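Clollell puts two gripper designs head to head on the awkward stuff

For release: September

Hello from the bench at Clollell! I'm Babatunde Adeyemi, I look after hardware trials, and for most of September I've been doing something I have wanted to do for ages, a proper side-by-side of the two finger sets we get asked about most. One is the Duden short finger, the other is our own Trekach, and we are putting the results out free for anyone who buys, builds or just swears at robot arms.

We picked crumpled paper as the main test piece. Boxes are easy. Paper squashes, slides and changes shape every time you let go of it, and small packing firms tell us it's the thing that catches them out.
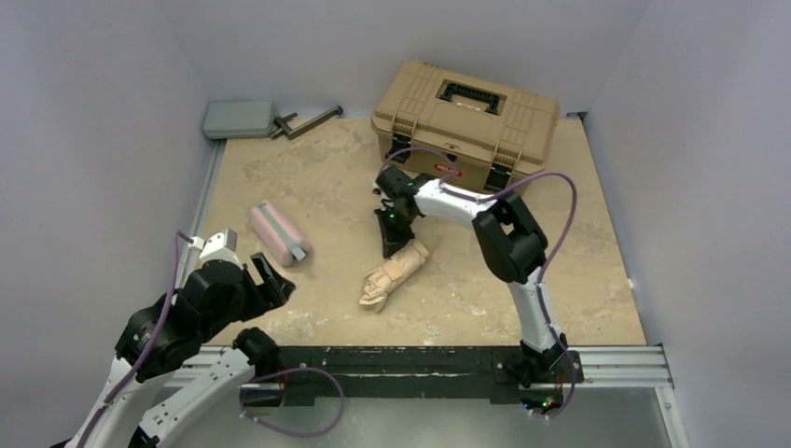
What we tried

Each finger set got 25 attempts per item at 2 closing speeds, with the same controller settings throughout. We left a big toolbox on the table all the way through, so the arms had to plan their way past something bulky, and we kept a soft pink pouch in the mix too (my favourite, it folds in on itself in the most annoying way).

The controller is the D'Souza unit, which we chose because you can change the grip force halfway through a move. I set it low to start with and crept up in steps of 10 per cent until the paper stopped slipping. At 70 per cent it was getting flattened, so we stopped there!
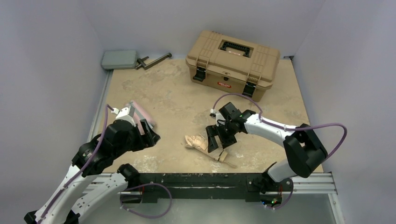
Coming straight down on the paper suited both finger sets best. From the side, the Duden fingers tended to push it along the table before they closed, and the Trekach ones did better but were slower to let go. I'd call it a draw on speed and a win for Trekach on gentleness, and yes, I know who pays my wages, so please read the full log and argue with me.

Cameras, briefly

My colleague Deividas Paulauskas ran the camera half of the trial. He compared a fixed view of the whole table with a small camera up by the gripper, and he has strong feelings about it.

"The fixed view is lovely for planning and hopeless for the last little bit," says Deividas. "Up close I can see the folds and the tape, and where a fingertip is against the paper. I'd still want both." 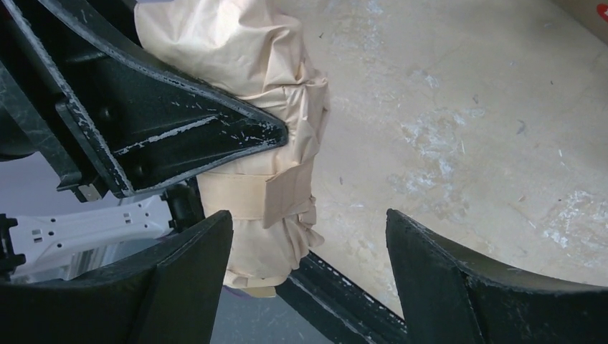 He has also written up how he lines the two views up with each other, including the afternoon he got it wrong and had to start over. It's in the same download as the grip figures, along with our settings files for the D'Souza controller.

Getting hold of it

The log, the settings and the finger drawings are free from Clollell on request. If you have an item you'd like us to try next, send it in (nothing that leaks, please). We're planning a second round with thin plastic bags, and Deividas is already grumbling about the reflections.

Press contact: Babatunde Adeyemi, hardware trials, Clollell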